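Home | Guides | Set-up | Downloads | Contact
2025-05-18
By the Biltoncombe guides desk

Section 4: Setting up the sitting room zone (Nilo heating controls)

Read section 3 first if the hub isn't on the wall yet. No hub, no zone.

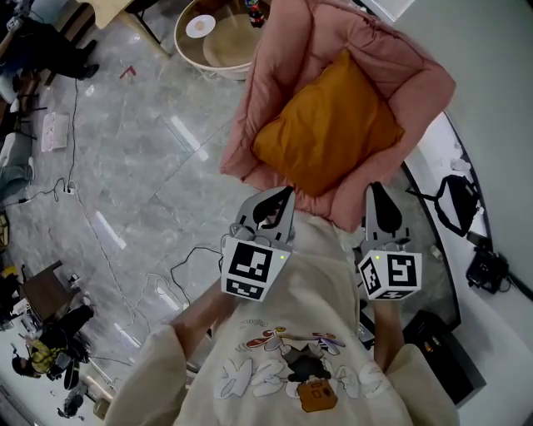
The sitting room is the one people get wrong. Big room, hard floor, one seat everyone fights over, and the thermostat ends up wherever the old one was. Take ten minutes and pick a proper spot. Everything after that is quick.

You need: the Nilo room thermostat, its back plate, two screws, two AA batteries, a small cross-head screwdriver, a pencil, a level. The hub PIN, on the card in the lid. If you have the Mokoena valve heads as well, keep them in the box until step 9.

4.1 Where to put it

Inside wall. 59 inches off the floor to the center of the back plate. Not over a radiator, not behind a door, not in a run of sun from the window. Keep it away from TVs and lamps - a lamp will fool it by several degrees and then the whole room goes cold on you.

Floors: stone and tile over heating pipes are slow. Slow to warm, slow to cool. If that's your floor, set Floor Type to SLOW in step 7. Carpet and wood, leave it on NORMAL.

NOTE: Furniture matters too. A high-backed sofa pushed against the thermostat wall blocks the air. Leave a gap or move the sofa.

4.2 Fitting the back plate

1. Turn the heating off at the hub. Hold the center button till the display says OFF.

2. If there's an old wired thermostat on the wall, STOP. Go to section 6. Do not pull it off.

3. Hold the plate up, arrow pointing to the ceiling. Check with the level. Mark both holes.

4. Drill, plug, screw. Snug, not tight. An overtightened plate bows in the middle and the thermostat won't click on.

CAUTION: Check for pipes and cables before you drill. Walls above and below sockets and switches very often have cable in them.

4.3 Pairing

5. Batteries in, minus end to the spring. Display lights up and shows a dash. If it shows nothing, take them out, wait, try again the other way round.

6. On the hub: Menu, Zones, Add. Type the PIN. You now have 30 seconds to press and hold the side button on the thermostat. Let go when both screens show the same zone number. Missed it? Back out to Zones and start step 6 again. Don't power the hub off halfway thru, it keeps a ghost zone and you'll have to delete it.

7. Pick a name for the zone and the floor type. Names can be 19 characters at most, spaces included. "Sitting room" is fine. Two zones with the same name is allowed but you'll regret it when you do the schedule.

8. Click the thermostat onto the plate, bottom edge first, then push the top.

NOTE: If the signal shows one bar, move the hub before you move the thermostat. Usually it's sitting behind something metal. The Eromari repeater helps in long houses and plugs into any socket halfway between the two. It pairs the same way as a thermostat but has no batteries and no name.

4.4 Valve heads (skip if underfloor only)

9. Unscrew the old heads by hand, counterclockwise. A cloth helps. No wrenches.

10. Thread the new head on, finger tight. It will whir and then stop. That's it finding the pin. Leave it be untill the light goes out.

11. On the hub: Zones, pick the room, Add Valve. One radiator in the room must stay without a head if your boiler has no bypass. Check the boiler manual or ask whoever services it.

CAUTION: Radiators and pipes may be hot. Let them cool fully before you touch the valve. If water shows at the spindle, stop, close the valve at the other end and call a plumber.

4.5 First schedule

New zones come with four time slots a day, all at the same temperature. Change them or the room just sits there all day and night.

12. Zones, pick the room, Schedule. Set wake, leave, back, bed.

13. For SLOW floors start the wake slot earlier than you'd think. Try an hour, then adjust over a few days. The hub doesn't learn this for you.

14. Copy to other days with the long press. Weekends are separate - copying a weekday across wipes what was there with no warning.

15. Save. The tick has to show. If you walk off before the tick, nothing's saved.

4.6 Quick test

16. Turn the room up to a setting well over what it is now. Flame icon within a minute. If no flame, check the hub isn't still on OFF from step 1. It usually is.

17. Turn it back down. Flame goes out. Done.

Anything else see Faults, section 9. Error E4 on a new zone means the batteries are weak, even fresh ones from the drawer. Rechargeables give E4 nearly every time, dont use them.

Units sold before December have the older menu. Same steps, but Zones is under Rooms and there's no Floor Type. Update the hub first if you want it: Menu, System, Update, leave it plugged in.

Next: Section 5, Bedrooms and frost setting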